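Let the Meadow Stay Up Late

By Lina Mahasneh

I have been walking the reserve at Dulovwood since I was small enough to be carried over the stile, and I'd like to put in a word (a long one, I'm afraid) for opening it after dark.
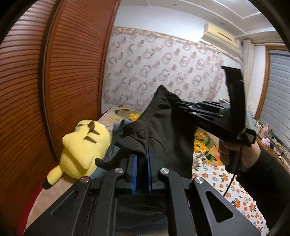 3 min read

At present the gate is locked at dusk all year round, which means most of us have never met the moths, the bats or the hedgehogs that share the place with us. Over at Pluden they hold one late evening every October, and my friend Graça Louro came home from the last one talking so fast I had to make her sit down and eat something first!
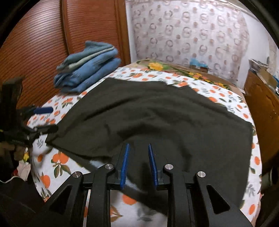
Moths are the easiest night animals to love, and they ask for very little. Graça's group had a lamp and an old sheet, and by the end they had seen 82 moths. You could start at home, come to that - a big dark cloth like the one spread over the bed there won't do for a moth sheet, so look out a white one, and hang it near a light.

I do understand the worry about trampling and noise. But a guided walk for 70 people, split into small groups and kept to the boardwalk, seems gentler to me than a sunny holiday afternoon with more than 1,000 of us and our dogs. Let's try three evenings and see how the bats take it. I'll bring the cocoa.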